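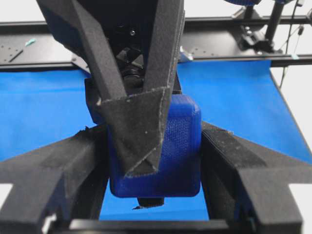 Bonurard Marsh Survey: Final Report of the Wildlife and Conservation Project Group

The Bonurard marsh, on the northern side of Bruvstead, supports a small breeding population of marsh turtles listed as endangered at the state level. This report presents the results of one season of nest monitoring carried out by students of the Bruvstead environmental science program. Each nest was marked at ground level with a numbered block. The markers were 3D-printed in blue, roughly cube-shaped with rounded corners, and the fine surface texture left by printing was not sanded off. Blue was selected for visibility against reeds and mud.

1. Study area

The survey covered the east bank of the marsh and the gravel strip beside the Jestetti drainage channel. The west bank was excluded, as access requires crossing private land. The group divided the study area into 2 sections and walked each section on every visit.

2. Method

Visits began in May and ended in September. Members recorded the location of each nest, the type of soil, the distance to open water and any sign of digging by raccoons or foxes. Wire covers were placed over nests in the gravel strip only. Nests were not opened at any time.

3. Results

The group recorded 29 nests, most of them in the gravel strip. Signs of predators were more common on the east bank, where no covers were used. The farthest nest lay 200 feet from open water. Several nests near the channel were flooded in June after heavy rain. Total spending on wire, stakes and printing material was $599.

4. Recommendations

The group recommends that covers be extended to the east bank before the next nesting season and that mowing along the channel be delayed until October. A second year of records is needed before any statement on population trend can be made.

Comments

marshwalker: Did you check the culvert end of the channel? We used to see hatchlings there every August.

Cabanatuan Nature Club: Thank you for sharing. Which mesh size did you use for the covers?

reedbed_7: Mowing crew was out again in July. Please send this to the county.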